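Reading a decision book together, but we never decide anything from it

Posted in Books and Self-Improvement, by Ambridge

Hello to all. English is my second language, so please excuse the mistakes.

In July my wife and I began to read a self-help book about making choices. It is called The Wellimholm Method. We read it in the evening, one chapter each time, and we discuss it after. The reading goes well. The trouble is the exercises. The author wants you to write a "weight list" for every open choice in your life, and after this to sleep two nights and write the list again. We have done this for the sofa (keep it or sell it), for my evening course, and for a trip to her parents. Now we have many lists and the same open choices as before.

My copy is the e-book and it does not have page numbers, only positions. I am at position 1,666 of 2,615, so there is still a lot left. Do we continue to the end and do the exercises after, or is it better to stop now and finish one choice first? Did somebody here read it completely?

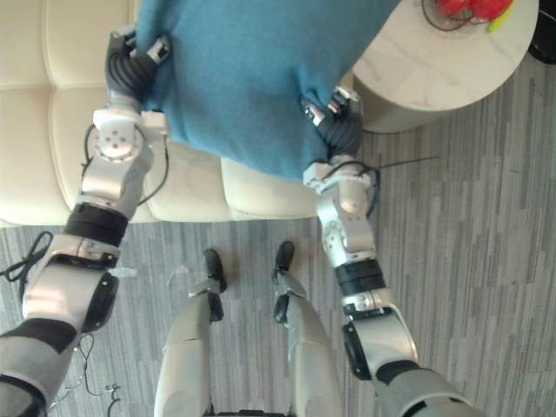
3 replies, oldest first

Hiltell

I have read it completely, and a second time last winter. My advice is to stop doing the exercises where you are and read to the end. The part on closing a choice comes late, in the chapter with the title "The Small Door". I think it is a mistake of the author to put it there. Before this chapter he only teaches how to open the question wider and wider, and of course you get many lists.

When you arrive at that chapter, take only one of your three choices. I would take the evening course, as it has a registration date and the date will help you. Write the two options on one sheet, write under each what you lose, and give yourself until a fixed hour, for example 8 p.m. After this hour the sheet goes in a drawer and you do what it says.

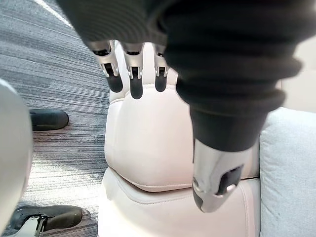 Please do it separately from your wife the first time, and compare after. When my husband and I filled in one sheet together, we both wrote what we thought the other person wanted to read. The trip to her parents I would leave for last. The book is weak on choices that belong to a whole family, and the author gives it only a few paragraphs.

Quispe

did not finish it, too many stories about his boat. sell the sofa

Ambridge

Thank you Hiltell, this is very clear. I did not look ahead in the contents because I thought the order was important. I will jump to "The Small Door" tonight and try with the course. My wife asks if the drawer is in the book or if it is your own idea?

Hiltell

The drawer is mine. In the book he puts the sheet in an envelope and mails it to himself, and I did not want to pay for the stamp.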